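4. Planning the purchase: what we bought, what we put off, and why simulation came first

I'll tell this section in the order it happened, partly because the order cost us money and I'd like the next lab to spend theirs better. When Tsutomu Fukuda and I sat down to plan the equipment for the block-handling study, we had one page of notes and a total that we had more or less guessed. The page said "arm, gripper, table, cameras, computer." It didn't say how many cameras, or what kind of lights, or who was going to pay for the gripper when the first one wore out. I don't think we were unusual in that.

4.1 The first budget

Our department let us plan in credits, which it uses for shared equipment so that a small group can borrow against time on the big machines. We were given 2,337 credits for the whole study. The Okska arm took the biggest bite, as we knew it would, and we had a quote for it before we had a quote for anything else. This was a mistake! Once you have a firm number for the arm, everything else on the page starts to look like change left over from it, and you end up planning the camera mounts with whatever is in the bottom of the jar.

Miyuki Yokoyama read the first draft and asked a question that neither of us could answer: how many views of the table did the policy need in order to find a block? We'd written down two cameras for no better reason than that the arm vendor's brochure had two in it. She also wanted to know what would happen if the room lights changed (our building swaps its ceiling panels a floor at a time, and nobody consults us). I went back to my desk, a bit sore about it, and started the list again.

4.2 Pricing the things that don't look like equipment

The second draft was much longer. It had cable runs, a lockable cabinet, a spare power supply, the floor bolts, and the time of a technician to put the bolts in. It had a service plan from Clovum, who sell the arm in our area, and a line for replacement finger pads. Noboru Tsuji made me add a line for shipping things back, and he was right to. We'd forgotten that a part can go wrong in both directions.

We also put a price on our own hours, which I'd never done before and found pretty uncomfortable. Setting up one tabletop by hand, with the block in a new spot and the lights moved, takes a person and a notebook and a fair amount of patience. We wanted 96 lighting setups in the first round. Multiply that by block positions and camera positions and the labor line gets bigger than the camera line very quickly. I remember showing the sheet to Fukuda and both of us just sort of looking at it.

4.3 Rendering before buying

So we flipped the plan. We used Skernent, the renderer our group already had a license for, and built the tabletop there first. Mayu Hirose did most of the modeling and picked the materials: polished, with visible grain, and with plain blocks in flat colors. The idea was to decide camera placement and lighting in simulation and then order only the hardware that the renders told us we needed. The arm order was held until May, and I should say that the vendor was very decent about it.

We rendered 100 trial viewpoints and went through them together on a big monitor. For each one we asked three dull questions. Is enough of the block in view for the detector to find its edges? Is there glare near those edges? If we bought this camera position, would we need an extra light or a shade to make it usable? The answers went into the purchase sheet next to the item they affected, so a reader could see why a diffuser was on the list and a third tripod wasn't.

Glare turned out to be the expensive part. A glossy table throws a bright patch back at the camera, and if that patch ends up beside the block, the far edge gets harder to trust at just the spot where you want it clean. Moving the camera helps, but it can push the block half out of view. Figure 3 shows a viewpoint with both troubles in it, the highlight close behind the block and the block running off the bottom of the picture. We kept it in the set on purpose, as the kind of position we didn't want to pay for.

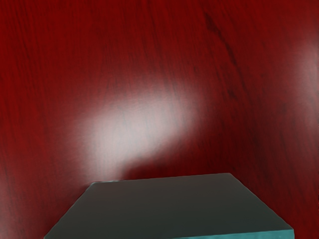 Figure 3. Rendered trial viewpoint. Gray-green block on a red wood-grain tabletop, with a strong highlight just beyond the block's far left corner.

Once the sheet had been filled in this way, the argument about the second camera pretty much settled itself. We dropped the high-resolution model I'd been hoping for (I had already picked out a shelf for it) and put the credits into two ordinary cameras with adjustable mounts and a pair of diffusers. Isamu Shimada pointed out that a matte table cover would be cheaper than any of this, and we did add one to the list, but only as a control. The whole study is about shiny surfaces, after all, and it would be silly to buy our way out of the question.

4.4 What a render can't budget for

I don't want to oversell this. The renderer knows nothing about a mount that sags, or a cable that's too short, or a delivery dock that closes early. Its lights do exactly what they're told. We kept a reserve line for those things, and I'd fight to keep it again. Yokoyama wanted it larger than I did, and we met somewhere near her number.

There's also the matter of which gloss setting you believe. Hirose matched the simulated table to a sample board by eye, which is fine for planning and not fine for claims about accuracy, so none of the trial renders are counted in the results in Section 6. They were used for purchasing only. If you plan to use the same renders for both jobs, measure the surface properly first and put the cost of doing that in the budget, because somebody will have to borrow or hire the instrument.

4.5 The list as ordered

The final order had the Okska arm, one Kong gripper with a spare set of finger pads, two cameras, adjustable mounts, diffusers, the matte cover, the cabinet, and the service plan. The gripper had been a long back and forth - Fukuda liked a wider one, and I liked the one we could get serviced in the same building. We went with mine and he has been gracious about it. The reserve came last on the sheet and stayed there, untouched, through the review.

The review panel scored equipment plans out of a base of 100 with a small bonus for sharing, and ours came back with 102, mostly on the strength of the notes beside each item. I mention the score only because the first draft, the one-page version, would have had nothing to put in those notes. The panel did ask us to list the renderer license as a cost even though it was already paid for. I'd left it off without thinking. It went back in, and so did the hours Hirose spent on modeling, and the simulated route still came in below the labor estimate for setting up the same tabletops by hand.

For a group starting from nothing, the license and the learning time would weigh more heavily than they did for us, and I'd price those two lines before asking for any arm quotes. The purchase sheet, with its comments left in, is available from the first contact below.

Contact: Isamu Shimada or Mayu Hirose, equipment planning group | Last revised 7/12/25 | Copyright the authors | Back to top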